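Soft Things: A Gallery of Blankets, Throws and Folding Days

Welcome to the coziest page on the Murnemmont Household Textiles site! If you got here from the knitting pages, hello, and if you got here because you typed "how do I make my linen closet stop attacking me" into a search bar, hello to you too. You are among friends.

I started keeping this gallery in October, when the first really cold nights came to Hudcombe and every blanket in the house had to come down off the top shelf at once. We own a lot of blankets. Some were bought, some were handed down, and a few I can't account for at all (there is a mustard one that I'm fairly sure came home with us from a potluck). I have always loved the big fall changeover, when the cotton goes up and the fleece comes down, and I wanted one place to put the pictures and the notes that go with them.

The notes used to live in the back of a recipe binder, so forgive me if they jump around a bit. I write them down the way I think of them, usually with a lapful of laundry.

A few words on how we do things, before the gallery gets going.

The changeover

We do it in one go. Everything comes out onto the biggest bed and gets sorted into sleeping blankets, couch blankets and car blankets. Car blankets are the ones that have already lived a full life and don't mind a picnic. I used to have a fourth pile for "nice" blankets that were too good for anybody to touch, and then one winter I put them all on the couch and it was the best winter we ever had! Use the nice blankets. They are so much happier on somebody's feet.

The whole thing takes me an afternoon if I stay off my phone, and I put the kettle on first.

Fleece

Oh, I do love fleece. I know the wool people will write to me (they always do, and they're lovely about it), but for a plain weeknight on the couch you can't beat it. It comes out of the wash light as anything, it dries in no time on the rack, and you can cut it without hemming if you ever want to turn an old one into scarves or a dog bed.

Wash it cool, with a small amount of detergent and no fabric softener. Softener leaves a sort of film and the pile goes flat and a little greasy to the touch, and then everybody wonders why the good blanket doesn't feel good anymore. If yours has gotten to that stage, try two washes with half a cup of white vinegar and a long air dry. It brought our old green one back nicely.

Keep it away from anything with a hook-and-loop strap. Kids' shoes, rain jackets, the cuffs on those ski gloves. I lost a corner of a very good throw that way and I'm still a bit sore.

Color next to color

Pink is having a moment in our house! I resisted it for years, being more of a navy and oatmeal person, and then one pink fleece came in and cheered up the whole end of the room. It looks wonderful against black, which I wouldn't have guessed. The catch is lint, and you'll know this already if you have ever folded black laundry on top of anything fluffy. Shake the dark piece outside, fold it with the good side in, and go over it with a damp rubber glove before it gets put away. The glove works better than any roller I've bought, including the big one from Bakos that cost more than the blanket did.

Now for the part you came for. 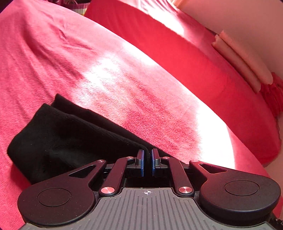

Pink fleece blanket and a folded black cloth. I could look at these two together all day!

The pink wins on softness, no contest. For something this fluffy I like a loose fold, in half and in half again, and then a gentle roll toward the folded side. Squash it flat under a stack and it takes a while to fluff back up. Black cloth is the easy one of the pair. Match the edges, smooth it out with the flat of your hand, and it will sit neatly on any shelf.

Shelf notes

Our closet shelves are 12 inches deep, and that decides how everything gets folded. I made a template from an old cereal box, a little narrower than the shelf, and I fold around it and slide it out at the end. It looks fussy written down, but it's so satisfying to do, and the stacks come out even. Ten out of ten, I would marry that piece of cardboard.

Fleece goes on the top shelf where nothing sits on it. Heavy cottons go at the bottom. In between there's a wire basket from Wodard for the odds and ends, and I won't be showing the inside of that basket until I've had a word with it.

Cedar blocks, yes. Sand them lightly when the smell fades. Lavender bags are pretty but mine leaked, and I was finding little purple bits in the pillowcases well into spring.

Still to come

I have roughly 1,000 pictures to go through, so please be patient with me, they'll go up as I get to them. Next in line are the quilts and then the baby blankets, which I keep putting off because I get sentimental and have to sit down. If you have a fleece and a dark fold sitting side by side in your own closet, I'd love to hear how you keep the lint under control, particularly if you share your home with a long-haired cat.

Page last updated 4th February. The washing chart is now on its own page, under Care.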